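Hesport Bimanual Tidying Study: Frequently Asked Questions

Last updated 7/10/18

What does the method do?
It trains one policy to control two arms in bedroom tidying tasks. The policy outputs joint targets for both arms and an open or close command for each gripper. There is no separate grasp planner.

How much data was used?
The training set has 900 teleoperated episodes. Another 137 were held out for validation. Episodes in which the operator stopped early were dropped before the split.

Why are beds treated as a separate surface class?
Depth readings on bedding are poor. A quilted pad has few features to match, and a printed blanket has many that repeat. Contact height also changes with load, so the fixed table offset from our first report does not apply. Svetozár Charvát replaced it with a height estimate computed at each step.

Are blurred frames removed?
No. The head camera moves during a reach, and a policy trained only on sharp frames did worse in validation. The frame below is typical of what the network receives: the right gripper holds a dark case where the white pad meets the yellow blanket, and the left gripper is open over the pad. 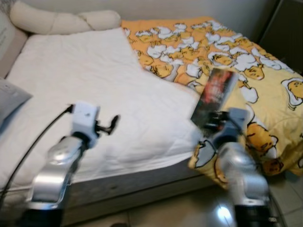
How is the idle arm handled?
Both arms are always in the action vector. If one gripper is empty, its arm still gets targets, and the loss on those joints is scaled down by a factor of 2. Setting the weight to zero made the empty arm drift.

Does the policy read text on objects?
No. Labels and cover lettering are not used.

Can I get the code?
The training code is released under the name Joltilix. The episodes are not public yet. Send requests to Annag Leckie or Leonie Hollmann at the Canberg lab.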